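Part 4: Sealing your timber floor

Okay, you've sanded, you've vacuumed, you've got dust in places you didn't know you had. Good! This is the part I like best, so put the kettle on and have a read right through before you crack a tin. I've written it for the Solano water-based sealer that comes in the Britier floor kit, and if you bought the oil version you want Part 5 instead.

Before you start

You'll need the sealer, the short-nap roller and pole, a 54 mm cutting-in brush, two plastic buckets, a stack of lint-free cloths, masking tape and the 200-grit screens from the bottom of the box. Have a look under the cardboard flap as well, I missed mine the first time and drove back to the shop for nothing.

Check the batch number on every tin. My last lot had one tin marked 1161 and two marked 1594, and the sheen was a tiny bit different between them. If yours don't match, tip the whole lot into one clean bucket and stir it together (this is called boxing, and painters do it all the time).

1. Take everything off the floor, including the curtains if they hang low. Tape along the bottom of the skirting boards and press the edge down with your thumbnail.

2. Vacuum twice, the second time across the boards.

3. Wipe the floor with a cloth that's been dipped in clean water and wrung out hard. You want it damp, never sloppy. Leave it until it feels dry under your palm.

Note: Parquet has a lot more joins than ordinary boards, and every one of them holds dust. Run the crevice tool along them between steps 2 and 3.

Choosing your colour

Solano comes in clear, honey and a brownish one called Dirnik that I wouldn't put in a small room myself, but my neighbour Mbali Jacobs has it right down her hallway and loves it. I stick with clear on light timber. With white walls it keeps the room feeling airy, and you can always throw a rug down later if it's a bit too pale for you.
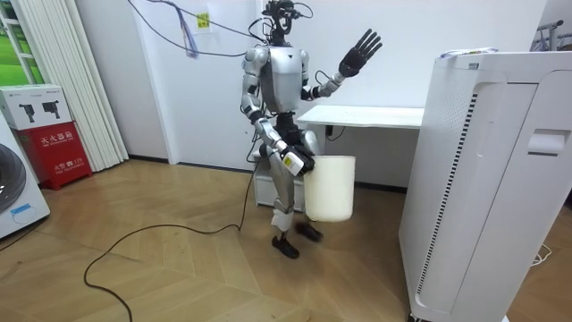

Light parquet and plain white walls. White bucket held at left.

Do a test patch first, please! Inside a wardrobe is perfect. Give it two coats and come back to it the next morning, in daylight, then decide.

Putting on the first coat

4. Open a window a crack, but not so far that you've got a breeze blowing across the floor. Turn off any ducted heating or cooling.

5. Stir the sealer slowly with a flat stick. Don't shake the tin, you'll fill it with bubbles and they'll end up in your finish.

6. Pour what you need into a clean bucket and put the lid back on the tin.

7. Cut in along the wall furthest from the door with the brush, a hand's width out from the skirting. Only do as much edge as you can roll in the next few minutes.

8. Roll with the grain in long strokes, keeping a wet edge, and work back towards the door. On parquet there's no single grain to follow, so pick the longest wall and roll parallel to it.

9. Keep going until you're standing in the doorway, then shut the door and tell the whole household. The cat too.

CAUTION: Don't go back over a patch once it starts to go tacky. You'll drag it and leave a mark. If you spot a miss, leave it for the second coat.

CAUTION: Keep the kids and pets out until the floor has dried, and wear gloves if your skin's at all touchy. Wash splashes off with soap and warm water.

Between coats

10. Wait the full drying time printed on your tin. Cold, damp days take longer, and in July I give it overnight.

11. Go over the floor lightly with the 200-grit screen on the pole. It should leave a fine white powder and feel like paper. If the screen clogs or the powder rolls up into little balls, it's too soon, so go and do something else for a few hours.

12. Vacuum, wipe with a damp cloth, let it dry and put on the second coat exactly like the first.

Note: Hallways and kitchens get a third coat at my place. Bedrooms don't need it.

Cleaning up

Rinse the brush and buckets in a tub of water, and don't tip the dregs down the stormwater drain. Let leftover sealer go hard in an old tray and ask your local council where it goes. Hawi Degefa at the Oláh Street hardware counter put me on to wrapping the roller in cling wrap between coats, and it's saved me a fortune in sleeves.

Socks only on the new floor for the first couple of days. Rugs go back last, and the felt pads for your chair legs are in the small paper bag with the spare screens.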